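Evening Desk Clerk, Part Time
Flornwood Adult Learning Center

Posted 2019-01-15

Flornwood runs evening classes in basic electrical work, bookkeeping, upholstery and conversational Greek, all in one former shoe warehouse with one working elevator. We are looking for a desk clerk who can greet people, take payments and explain to the upholstery class that the hallway is for walking in.

The desk is in the front lobby, between the door that sticks and the radiator that clanks. You will be the first person our students meet, often after they have driven in circles looking for the entrance. It is on Liapis Street. Our sign is on the other street. We have asked the landlord about this.

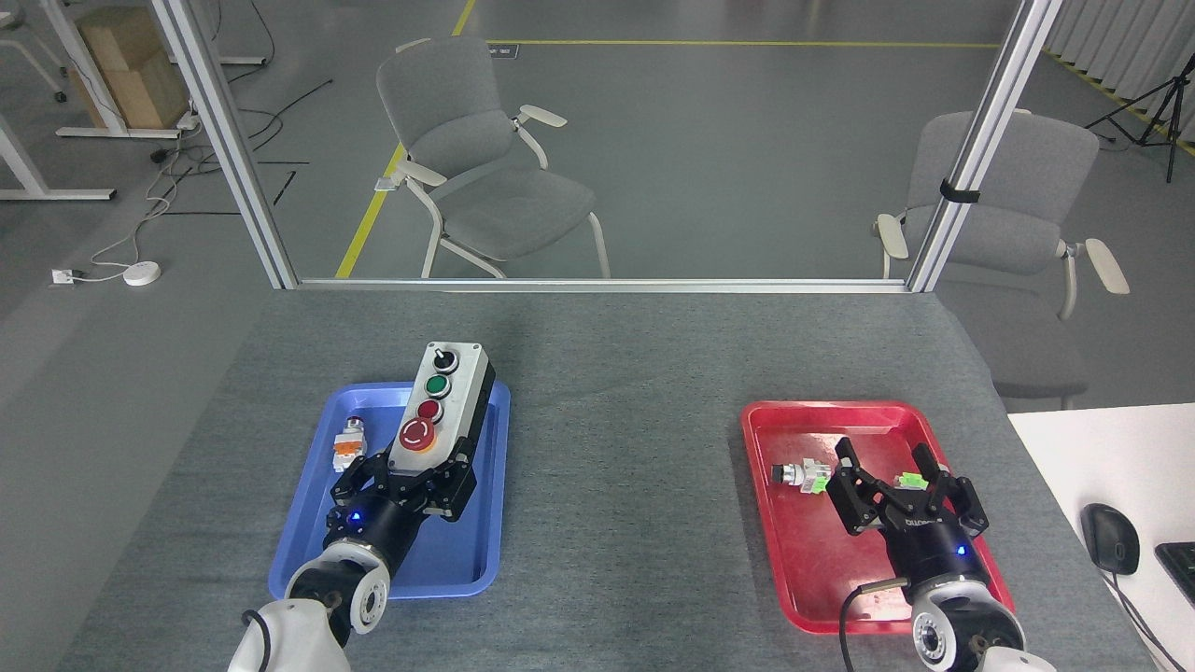
Push-button control box and trays on the worktable.

What you would be doing

Answering the phone. Most callers want to know whether a class is full. Some want the pizza place whose number is one digit away from ours, and we ask that you be nice to them too, as several have gone on to enroll.

Signing students in and taking fees. We use a registration program called Todus, which was chosen before any of us worked here. It is slow but it does not lose things. You will get two evenings of training on it, most of which will be spent on refunds.

Keeping the room schedule. Teachers trade rooms among themselves and tell the desk later, or tell the whiteboard, or tell each other in the parking lot. Your job is to find out before the students do.

Locking up. Lights, windows, coffee maker, back door, front door, in that order. The front door needs a shoulder.
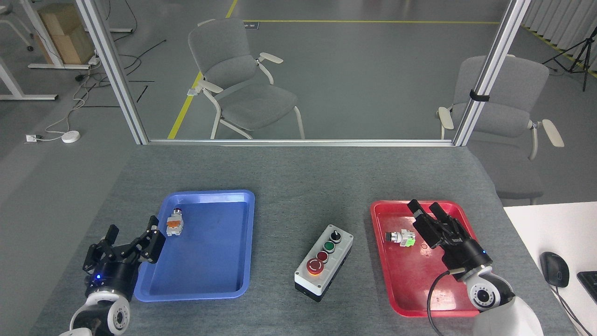

What we are looking for

A high school diploma or equivalent, and two years of work that involved talking to the public. Store, restaurant, dentist's office and toll booth all count.

Clear handwriting. The sign-in sheets are still paper, and the state wants to be able to read them.

Comfort with a cash drawer. It should match the receipts at the end of the night. If it does not, write down the difference and leave us a note. Please do not fix it from your own pocket, however small it is.

Some Spanish would help a great deal. Greek would delight one classroom.

You do not need to know anything about wiring, ledgers or sofas. Staff may take one class per term for free, though the upholstery waiting list has more than seven names on it and we cannot move you up.

Hours and pay

Evenings during the school term, with the building closed for the usual holidays. Pay is hourly and follows the clerk scale posted in the office, which we will gladly send you. Parking is free behind the building if you get there before the Indden bakery vans do.

How to apply

Send a resume and a short letter to the Flornwood office, by mail or in person. Tell us about a time you gave somebody bad news across a counter. References will be called, so please warn them.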